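Last updated: March 2023

Print this page | E-mail this story

Lelamside signs off house rules for cleaning robots

Robots that clean kitchens, bathrooms and laundries in Lelamside's supported housing will have to work to a written set of rules from June. The rules run to 18 clauses. They cover 612 units across the town and apply to any supplier, big or small.

Two firms are on the approved list so far, Gredeo and Kong. A third, Orka, has applied and is waiting on its paperwork.

Main points. A person trained on the machine stays in the same room whenever a walking robot is powered up, and keeps the stop control on them — not on a shelf, not in the hallway. Residents can say no to a visit at any time, including halfway through. No reason needed, no form.

Floors get marked before work starts. Tape is fine, so long as it sticks flat and comes up clean. Residents and pets stay on the far side of it untill the robot has been shut down.

Cables were the sticking point. An early draft banned them outright in occupied homes. Suppliers pushed back, saying a tethered machine is easier to hold up and easier to stop. The final wording allows a cable, but it has to run behind the robot and away from any doorway people are using. Loose runs longer than 4 metres must be taped down or put under a mat.

Cloths are colour coded, same as for human cleaners. Blue for basins and baths, red for toilets, green for kitchens. A cloth doesn't leave the room it was issued for. Grippers get wiped down between rooms and the wipe-down goes in the log.

Chemicals are limited to what's already on the housing list. No sprays while a resident is in the room. Any robot working on ceramic or glass has to run at its low force setting and the supplier must show the test results.

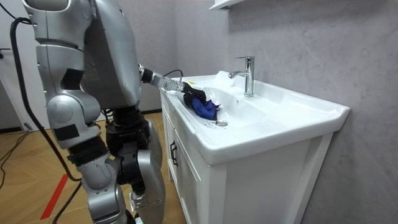 HOUSING & COMMUNITY

The bathroom section is the longest. A hand basin counts as a single job, and the operator checks it by eye afterwards, the bowl and the rim both. Spots or residue left in the bowl mean a second pass, by robot or by hand. Faucets can be wiped but not turned on or off by a machine during the first year.

Breaches go to the housing office in writing. A first one costs the supplier $150, repeat ones can mean coming off the list. Scratches, chips and leaks are reported the same day, whoever caused them.

Suppliers already working in the units have untill the start date to bring there logs into line. Copies of the rules are at the housing office front counter — large print on request.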